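PRESS RELEASE
For immediate use

Arkasine brings evening hair and nail appointments to Cullham, and we're bringing back the gift card too

Hello from the first floor of Arkasine! I'm Aba Sulemana, I own the place, and I was told that a press release ought to be written as if somebody else had done it. I tried that and it sounded like my bank. So you're getting it from me.

The news is that from March our salon in Cullham will be open until nine at night, four nights a week. Cuts, colour, blow-dries, gel nails, brows, the lot. The shop downstairs will stay open as well, so you can have your roots done and still go home with a cardigan. We're also bringing back the Arkasine gift card, which went away when the old till died and which I have been asked for pretty much every day since.

I've wanted to do this for years. I started here as the Saturday girl when I was still at school, sweeping up and making tea in the days when the salon was three chairs behind a curtain in the coat department. Back then the building was called Nel and the coats were the main event. People came in from all the villages for a Nel coat. When I took over and changed the name there were customers who told me to my face they'd carry on saying Nel, and quite a few of them still do. I answer to both!

Why evenings

Last autumn we left a little form by the till with one question on it: when would you come in if you could? We had 189 of them back, some with whole letters written on the reverse (thank you to the lady who sent us her opinion on the lift, it has been noted). The most popular answer by a mile was after work. Nurses, teachers, people on the late train, parents who can't get out until the other parent gets in. One man wrote "any time my wife isn't also trying to book", and I do understand.

I used to be the one dashing out at lunch to get my own hair done in half an hour, then sitting at my desk all afternoon with a damp collar. I don't recommend it. A colour takes as long as it takes and you should be able to sit there with a magazine and enjoy it.

So we've taken on new people and moved a few of the old ones around. Wian Du Plessis is going to run the evenings. Wian has been cutting hair with us for six years and he is a proper night owl – ask him anything before ten in the morning and you'll get a nod. He did the rota himself and it's the first one I can remember that didn't come back to me covered in crossings-out.

"I like people's hair better at night," Wian told me when I asked him for something to put in here. "They've stopped looking at their phones. They know what they want, or they've given up and they'll let me choose. Either way we have a nice time."

What you can book

Almost everything on the daytime list. The only thing we won't be starting late is a full head of highlights on long hair, which needs to be in the chair by half past five or we'll all be here until midnight. Everything else can go in up to eight o'clock, with a quick fringe trim squeezed in after that if you ask nicely.

Nails will be at the window end, where the light is being replaced with something kinder. We've gone over to Stirano polish for the evening bookings, so if you're used to the shades we had before, come and look at the new colour wheel before you settle on anything. I've fallen for a dark plum that I'm far too impatient to sit still for.

Prices are the same as in the day. I was advised to charge more for evenings and I thought about it for as long as it took to drink a coffee. A cut is a cut. Patch tests for colour still have to be done two days ahead, and you can drop in for one of those whenever the doors are open, no booking needed.
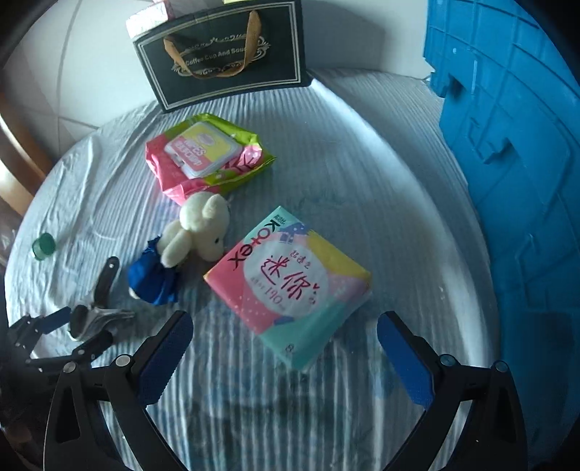

The gift card is back

You can buy one at either till for any amount from £10, or get one of the ready-made £50 cards, which come in a stiff little envelope with a ribbon. They work in the salon and in the shop, and you can split one between the two. They last two years from the day they're bought.

If you've got an old card in a drawer, please don't throw it out! We've had the records off the old till at last and there are 2,266 cards on it with money left on them. I nearly fell off my stool. Bring yours in and we'll move whatever is left on to a new card while you wait, including the ones that say Nel on the front. If you've lost the card but you know the name it was bought under, ask for me and I'll have a look.

A few things people have asked already

Can you walk in? Yes, if there's a chair going. We're keeping one stylist free of bookings each evening until seven, so it's worth putting your head round the door on your way home.

Is there parking? The yard behind us is free after six and the gate will be left open for salon customers. It's tight at the far end, so take it slowly if you've got something big.

Can you bring the children? You can, and there are books and a box of felt tips by the sofa. Children under 16 need a grown-up with them for any colour work, same as in the daytime.

Will the café be open? Not to begin with, I'm sorry to say. There'll be tea, coffee and the good biscuits in the salon.

And the lift? See above. It's being looked at. If stairs are a problem, tell us when you book and we'll set you up in the ground floor room next to knitwear, which has its own basin and, if you ask me, the most comfortable chair in the building.

How to book

Evening appointments can be booked now at the salon desk, by phone or through the Arkasine website, where you'll find them on the same page as the daytime ones. If you already have a daytime slot in the diary and you'd like to swap it for an evening, give the desk a ring and they'll move it over without taking another deposit.

For the press

I'm happy to talk to anyone about any of it, and so is Wian, after ten. If you'd like to come and sit in on an evening we can arrange that, and you're welcome to have your hair washed while you're at it. Please get in touch through the salon desk at Arkasine, Cullham, and ask for Aba Sulemana. I'm usually on the shop floor, so leave a message and I'll ring you back the same day.

ENDS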